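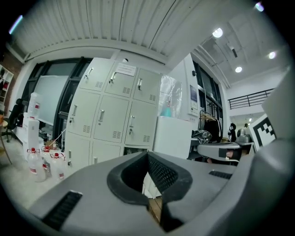
Lockers and floor: frequently asked questions
Susari workshop, Fraser building

How do I get a locker?
Write to Annelies Stöckli with your badge number. Lockers are assigned for one term and cannot be swapped between users.

What if I lose the key?
Report it the same day. Replacement takes up to 17 days.

May I store liquids in a locker?
No. Keep jugs capped and labeled on the floor near the cabinet, and leave the locker doors free to open.

Do the vent slits have to stay clear?
Yes. Do not tape paper over them. Notices go on the cabinet body only.

Where can power strips and cables go?
On the floor, next to the work they serve. Unplug and coil them before you leave.
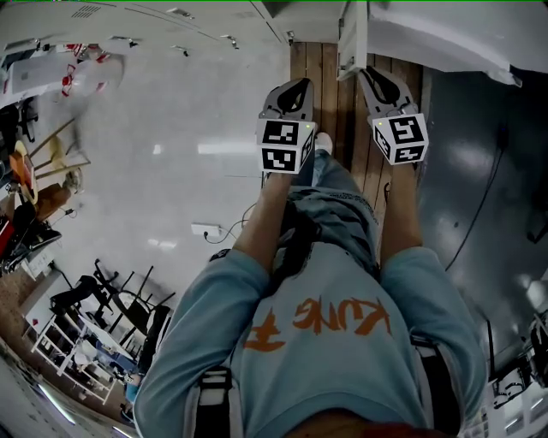
Wood plank strip between the light gray and dark gray floor areas, with outlet strip at left.

Can I wet-mop the planks?
No. Use a dry or barely damp cloth. The gray areas may be mopped.

Who handles floor damage?
Vignesh Varma, extension 300.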